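4.2 Who still cooks from the card?

I went into this part of the study expecting the older households to win easily, and I was wrong. Of the 118 kitchens we followed in Cakesville and Multness, the ones most loyal to a handwritten recipe card were run by people in their thirties (my neighbours included, which I found pretty funny). They'd photocopied Grandma's card, stuck it inside a cupboard door and kept using it, smudges and all.

Archie Gunn and I coded 1,134 diary entries between us, mostly at his dining table in November. We disagreed on plenty. He wanted "a good slosh" treated as a measurement and I didn't, so we split it into its own category. Sloshing is much more common in Multness! I'd love to know why, but the diaries don't say, and Ottó Veres found the same lopsided pattern in his earlier interviews at Rana.

Figure 2. An orange utensil in a black gripper, with a white bowl. 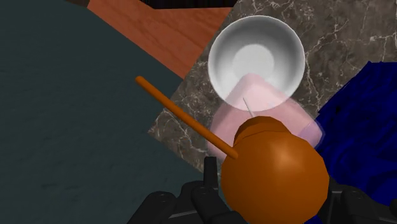 What the diaries do tell us is that people change the card's flavour long before they change its method. Sugar gets cut, someone swaps in yogurt, and the instruction to "rest it under a tea towel" survives every rewrite. I'll come back to the tea towels in 4.3, where the Brullero families have a lot to say about them.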